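Alinhar fluxos de imagem e pose antes do treino
Cimimura, notas de software
Autor: Facundo Riquelme
Revisto em 26 de novembro de 2019

O procedimento parte de episódios já gravados com a pinça de mão e termina num ficheiro em que cada imagem tem uma pose e uma abertura de dedos associadas. Pressupõe o pacote Bonduva instalado e a calibração intrínseca da câmara feita. Quem ainda usa o gravador antigo deve converter primeiro os episódios com o utilitário Retamal.

1. Verificar os relógios

A câmara e a unidade inercial têm relógios independentes. Abra o registo do episódio e confirme que ambos os fluxos trazem o carimbo do anfitrião e o do dispositivo. Se faltar o segundo, o episódio não serve para este método. A deriva corrige-se com uma regressão linear entre os dois carimbos, calculada sobre o episódio inteiro. Com menos de 2000 amostras inerciais o declive fica mal condicionado e convém fixá-lo em 1.

2. Estimar o atraso da câmara

O atraso obtém-se por correlação cruzada entre a velocidade angular do giroscópio e a que resulta do movimento visual. Os pontos de interesse devem ser extraídos apenas fora da máscara dos dedos, que ocupam os cantos inferiores e se movem com a câmara.
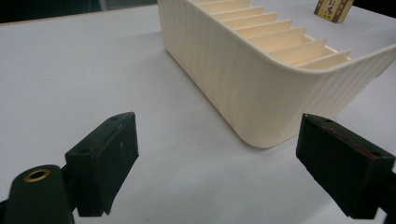 Figura 1. Vista da câmara da pinça: dedos afastados, organizador com divisórias ao fundo.

Uma superfície branca e lisa dá poucos pontos. As nervuras verticais do organizador dão muitos, mas o padrão é repetitivo e produz correspondências trocadas entre nervuras vizinhas. Limite o raio de procura a 14 píxeis e active a verificação cruzada. Na bancada de Mustdale o atraso estimado foi de 42 ms – confirme o valor no seu equipamento antes de o copiar para a configuração.

3. Interpolar as poses

Aplique o atraso aos carimbos da câmara e interpole a pose para cada imagem: linear na translação, esférica (slerp) na rotação. Normalize os quaterniões e verifique o sinal entre amostras consecutivas. Uma troca de sinal não tratada aparece como uma rotação quase completa entre duas imagens. 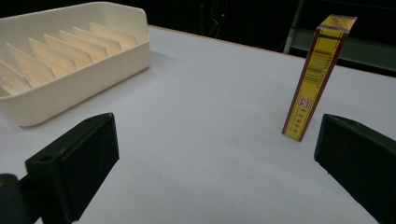 A abertura dos dedos segue outro caminho. É um escalar, amostrado a um ritmo mais baixo, e basta-lhe interpolação linear. Não a filtre nesta fase: o instante de fecho sobre uma caixa estreita fica esbatido e a política aprende a fechar cedo demais.

4. Validar

Reprojecte os pontos triangulados com as poses interpoladas e examine o erro por imagem. Picos isolados costumam vir de correspondências erradas; um erro que cresce com a velocidade angular aponta para o atraso, e deve voltar ao passo 2. Em episódios com mais de 3000 imagens, divida a validação em blocos – o consumo de memória do optimizador cresce depressa.

A rotina de exportação foi escrita por Iara Jara e recusa carimbos não monótonos. Nesse caso, o registo indica o índice da primeira imagem afectada.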